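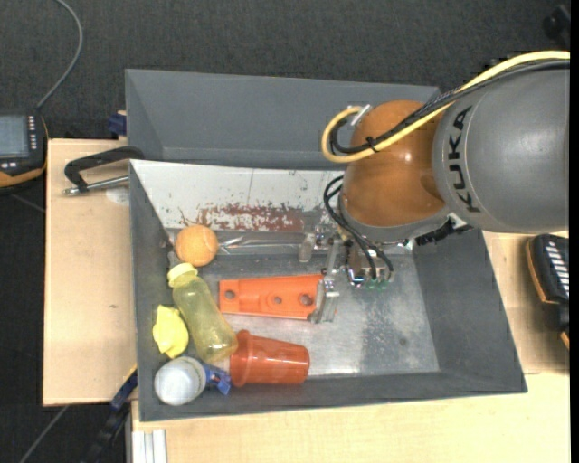 KUKA arm and metal gripper over the gray test bin

Hi Nigel, and hello to everyone else on the list,

Nigel Lightfoot wrote:
> Did you ever get to compare the Nullen fingers with the
> Flirneck ones? We have to pick by the end of August.

We did, and it was a pleasure! Each set got 200 picks from the same mixed bin - bottle, cup, ball, the flat orange part and so forth. The Nullens dropped 30 and the Flirnecks 67, mostly on the clear plastic stuff, which my old Guérin pair never liked either. I'd still want a longer run before spending your money. Do tie the cables down well up by the wrist, and write me anytime if you'd like the logs.

Warmly,
Fleltell bench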